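Last updated: August
2 min read

Skip the Serving Platter

I think most of us put too much between ourselves and a pile of crayfish. We own platters, tiered stands, little forks, and finger bowls with a slice of lemon in them. Then we spend an evening washing all of it. When I lived in Flutham I had a cupboard with 11 serving dishes in it, and I used two.

Crayfish should go straight on the table, on something you can wipe down. A mat does the job and so does newspaper. Put one bowl next to the pile for the shells, keep tissues within reach, and leave the fruit in the box it came in. A person who has claws to crack is not looking at the china.
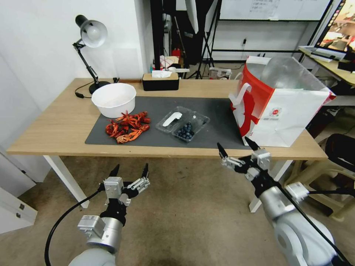

Nicanor Montecinos wrote to say that he disagrees. In Cokthorpe, he says, his family always served them on a big enamel tray, because the juice runs and a mat has no edge to stop it. He also thinks a guest who gets no plate feels like an afterthought.

He has a point about the juice. I keep a towel nearby and I drain the crayfish longer than the recipe says. On the plate I won't move. I have fed some 80 people this way over the years, at home and at the hall on Drelline Road, and two of them asked for a plate. I gave them one. Everybody else pulled up a chair and started eating while the food was still hot.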